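okay I finished the Umholm book last night and I need to talk about it, so this is going to be a thread. mild spoilers until I say otherwise, then real ones
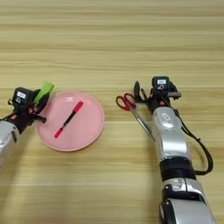
So, Umholm. It's a novel by Dewanti Manurung, 353 pages, and I went in knowing only that Faith Nyaga had told me to drop whatever else I was reading. I mark up my books, sorry to everyone who hates that. I also cut paper strips to stick in the pages. By chapter four there were so many strips in this thing it wouldn't close flat.

The setup: two sisters inherit a ferry. The ferry runs between Umholm, a tiny island, and the mainland, and they haven't spoken in years. One of them wants to sell it. The other one has already painted it.

That's the first chapter and I was completely gone. She'd ALREADY PAINTED IT. We don't find out what color for ages and when we do it's in the middle of a sentence about soup.

Manurung does this all the time. Big news arrives in the back half of a line about something dull. There's a death in here that I read straight past. I got to the bottom of the page, thought hang on, went back up, and there it was, tucked behind a bit about the price of diesel.

I know some people find that annoying. Hendrik Potgieter in my book group said he felt like the author was hiding his car keys. Fair enough! I kind of love having my car keys hidden though.

The older sister, Marit, is my favorite character I've read this year. She's rude to customers and keeps a list of passengers she will never forgive. She reads the tide tables out loud in bed. When her nephew asks why she never left the island she says "I left on Tuesdays," and then the chapter is just over.

The younger one, Odile, took me longer. For the first hundred pages or so I thought she was there to be wrong about everything. Then there's the chapter where she goes back to the city to clear out her apartment and can't decide what to do with a lamp, and it's nearly all lamp, and I was in tears on the bus. An older lady gave me a mint.

If you've read Manurung's first one, Rondeck, this is a lot looser. Rondeck is very tight and kind of cold, everyone in it speaks like they're being billed for it. I admired it and I've never wanted to reread it. Umholm rambles. People tell stories at dinner that don't go anywhere. One of the stories goes on for 7 pages and it's about a goose.

The goose story is great by the way. I read it out loud to my roommate A-yeong while she was trying to do her taxes.

What I don't love: the nephew. He's fifteen and he talks like a retired judge. Every time he shows up he notices something deep about his aunts and says it in one clean sentence. I've met fifteen-year-olds. I used to teach them. They did not do this, they asked me if I'd graded it yet

Also the letters. There's a stretch in the middle where we get the dead father's letters, all in italics, all on the same flat calm note, and I'll admit I started skimming. I went back and did them properly afterward and there are two good ones. The one about the winter the harbor froze, and the last one. You could cut the rest and I doubt anyone would write in.

OK REAL SPOILERS NOW. Mute me if you're planning to read it, come back when you're done and yell with me

They don't sell the ferry!! And they don't keep it either! I was so sure it had to be one or the other. The whole last third is built like a vote's coming, you're counting who's on which side, and then the engine gives out in October and the county puts on a bus over the new causeway and that's that. The thing they fought over for the whole book just isn't needed anymore.

I was mad for one whole evening. It felt like a cheat. Then I reread the chapter with the causeway meeting, way back near the start, where Marit sits at the back eating an orange and doesn't say a word, and I think she knew. I think she knew from that meeting on and she let Odile go ahead with the fight anyway because it meant Odile stayed.

Ga-eun Yeon thinks I'm wrong about this and that Marit just wasn't listening at the meeting. She says the orange is there to show she's bored. We have been texting about the orange since breakfast. If you have a view on the orange please send it to me, I will be forwarding all of them

Last scene, the two of them taking the bus for the first time and Marit insisting on paying for both with the exact change she'd counted out at home. Odile lets her. I had to put it down for a minute, and I only had half a page left.

Spoilers over, you can come back

A couple of people asked where to start with her. I'd say start here. Then Rondeck if you like your books chilly. I haven't read Seol, the story collection, but it's on hold for me at the library and I'm second in line, so whoever's got it, please hurry up.

Oh and somebody asked about the audiobook. I listened to a chapter while doing dishes and the reader is good, but she does a voice for the goose and I wasn't ready for it. Your call.

Next up for the group is Zireck, which Hendrik picked, and which has a map AND a family tree in the front. Pray for me. Will probably thread that one too if I get past the map

adding one thing because I forgot, the color is green. the ferry. it's in the soup sentence, page after the funeral, go look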